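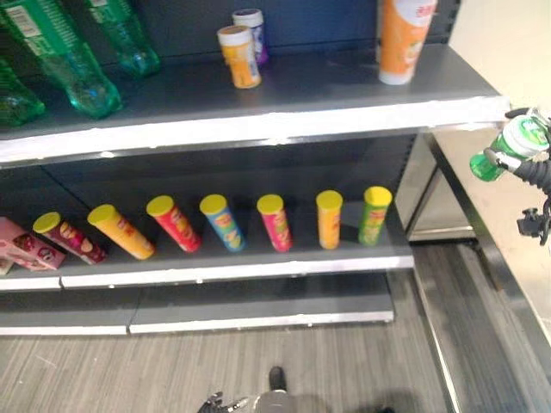
About Sallness

Home / About us / Our shelves

Most shop-fitting firms will tell you that a better shelf sells more crisps. We have been fitting shelves for a good while and we have yet to see it proved. Sallness supplies plain grey shelving to small shops, kiosks and staff canteens, and we try to say only what we know about it.

What we know is fairly dull. Drinks bottles roll if they are laid down. Tall canisters tip when one is taken from the middle of a row. A pale front lip on a dark unit makes the shelf edge easier to find. Whether it makes anyone buy a second drink, we couldn't say, and we are wary of people who can.

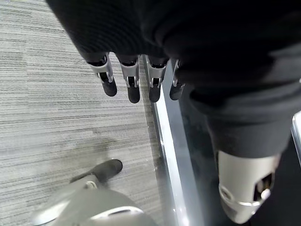 We fill display units with ordinary stock before we put them in the catalogue. Empty shelving always looks tidy, so we don't think much of brochures full of it. Our Bemero range has 3 shelf depths. The Barasa is narrower and, in our view, too narrow for large bottles, whatever our old leaflet claimed.

We were once part of Husetti and are now on our own. We don't do loyalty schemes or "retail journeys". Orders under 200 pounds carry a delivery charge, and there is a 2 year guarantee on back panels and lips. Please measure your wall before ordering, then measure it again.

The next price list comes out in November.

Page last changed 14/07/2019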